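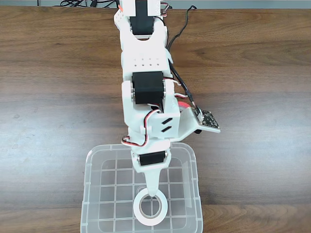

The materials laboratory in Durnness has published the first results of its study on how pressure-sensitive adhesives become weaker during storage. The project is called Sarik and it began in May, with samples supplied by a small coating company in Flirnthorpe. An adhesive of this kind does not harden when it is applied. It stays soft, and it holds because the polymer can flow a little into the small valleys of the surface. A roll of white tape kept in a clear plastic bin looks the same after a long time on the shelf, but the polymer layer on it may have changed, and the eye cannot find this change.

The group compared two adhesives. One is an acrylic, the other is based on natural rubber with a tackifying resin. Both were coated on the same polyester film and stored in the dark at 76 percent relative humidity. Strips were then peeled from steel plates at constant speed, and the force was recorded. In total the laboratory made 1175 peel tests.

The acrylic lost very little of its peel force. The rubber adhesive lost up to a third, and the results were more scattered from strip to strip. Aranka Kun, who leads the study, thinks that the resin is moving slowly out of the adhesive and into the backing. "When the resin leaves, the rubber is too stiff to wet the steel properly," she said. "We see it first at the edges of the strip, and later in the middle."

Oxidation of the rubber chains is the other possible cause. It would break some of the chains and join others together, and both effects change how the adhesive flows. The infrared spectra measured so far show only a weak carbonyl signal, so the group believes that oxidation plays a smaller part. Gel content measurements are still running and should give a clearer answer.

The second phase will use a backing with a thin barrier coat, prepared at the Baird pilot line. If the resin cannot enter the film, the loss of peel force should be smaller. The group also plans to store samples at two temperatures, as all the tests until now were made on material kept at room temperature. The data tables from the first phase can be requested from the laboratory office in Durnness.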